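Ticket subject: One contribution missing in Rana after import from Wirico
Status: waiting for Wirico, workaround in use
Affected: finance report for September, Sadis county council campaign

First message

Hello. I do the contribution reports for a candidate for the county council in Sadis. Donors give money on our Wirico page, the cards are processed by Costix, and at the end of the period I export everything from Wirico as a CSV file and import it in Rana, where the report for the election office is made.

For the September period, the Wirico dashboard shows 82 contributions. The export file has 81 rows, without the header. Rana imports 81 and gives no error and no warning. The difference in the money is exactly $80. I can not file a report when the total is different from the bank, and I also do not want to type in a contribution by hand if I do not know which one it is.

I have the newest Rana, and on the Wirico side I use the export called "Contributions, itemized." I have owner rights on both accounts. In the periods before, I never had a difference.

What I already did before writing:

- Exported again, in a different browser. Same 81 rows.
- Opened the file in a text editor and not in a spreadsheet, to be sure that the spreadsheet does not hide a row. Same.
- Checked the filter on the dashboard. It was on "All," not on "Itemized only."
- Logged out and in again.
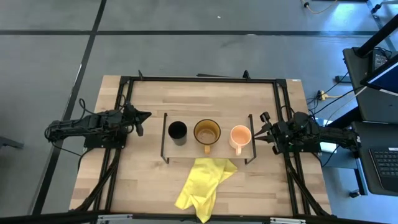
Attachment: table with two black arms and the mug.

Log, first evening

6:15 PM. The first answer from Wirico support asked if there is a refund in the period. It was a good question, but we had no refund. There is one declined card, and it has its own line on the dashboard with status "declined." It is not counted in the 82. I checked this by changing the status filter to "Succeeded," and the number stays 82.

6:40 PM. They asked me to look for duplicate donors. Three donors gave more than once in September. My idea was that maybe the export joins two contributions from the same person into one row. It does not. I went through all three names, and every contribution has a separate row with a separate transaction number.

7:05 PM. I looked at the donors who left employer and occupation empty. In Rana such rows get a yellow mark, "information requested," but they are imported. So it is not this.

7:30 PM. I stopped with the guesses and compared the lists. The dashboard can not be copied as a table (please, this would be a nice feature), so I went page by page and sorted both sides by amount. We have a few people who gave $80, it was the price of a ticket for the fall dinner. On the dashboard there was one more of them than in the file.

7:50 PM. Found. The missing contribution was made at 9:52 PM on the last evening of September, a few hours before the period closed. All the other contributions of that day were made in the morning or at lunch time, and they are in the file.

Log, second evening

5:30 PM. Opened the same transaction in Costix. There it has the first day of the next month, early in the morning. Costix shows the time in UTC by default. When I switch the Costix display to local time, it goes back to 9:52 PM and the date is again in September.

So the dashboard in Wirico counts with local time, and the export seems to take the date from Costix without converting it. I write "seems" and wait for Wirico to confirm it.

5:45 PM. Test: I made the export one day longer at the end. The missing row is there, with the wrong date. This also explains why I had no difference before. I looked in the older periods and we had no late evening contribution on a closing day.

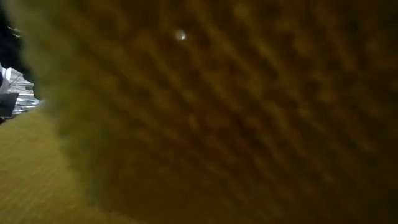

6:10 PM. Then I asked myself what happens on the other side of the period. If a contribution from the last evening of August goes into the September export, it would be one too many, and the two mistakes could hide each other. I checked, and we have none. For a bigger campaign I think this can happen easily, and then the count is right but the list is wrong. I ask Wirico to take this seriously, because the donor's limit for the election is calculated from these dates too.

6:25 PM. Answer from Wirico: they can repeat the problem on a test account. The time zone of the campaign page is used for the dashboard and for the receipt of the donor, but not for the itemized export. It is given to the developers. No date for the correction.

Workaround which I use now

1. In Wirico, make the export one day longer than the period, on both ends.
2. Save this file with another name, and do not change the original.
3. Correct the date of the evening rows by hand, using the date on the donor's receipt.
4. Delete the rows that are outside the period after the correction.
5. Import in Rana as a new batch. Do not use "Add to existing batch" - it accepted the same transaction numbers a second time when I tried it in the practice file.
6. Compare the count and the total with the Wirico dashboard before you press "Prepare report."

After these steps Rana shows 82 contributions and the total is the same as the dashboard. The bank deposit is later by some days for the last ones, but this is normal and I have it in my notes for the reconciliation.

Still open

- Wirico: correct the date in the itemized export. Please write in this ticket when it is done, so I can stop with the hand correction.
- Wirico: does the "Summary by donor" export have the same problem? I did not test it.
- Rana: step 5. In my opinion the import should refuse a transaction number which is already in the file, or at least ask. I opened a separate ticket with them and they answered that it is under review.
- Costix: nothing to do. Their time is correct, only shown in UTC.

The report for September is filed with the corrected list. I keep the ticket open until the export is repaired, please do not close it automatically.

Contact support | Terms | Privacy | © Wirico | Back to top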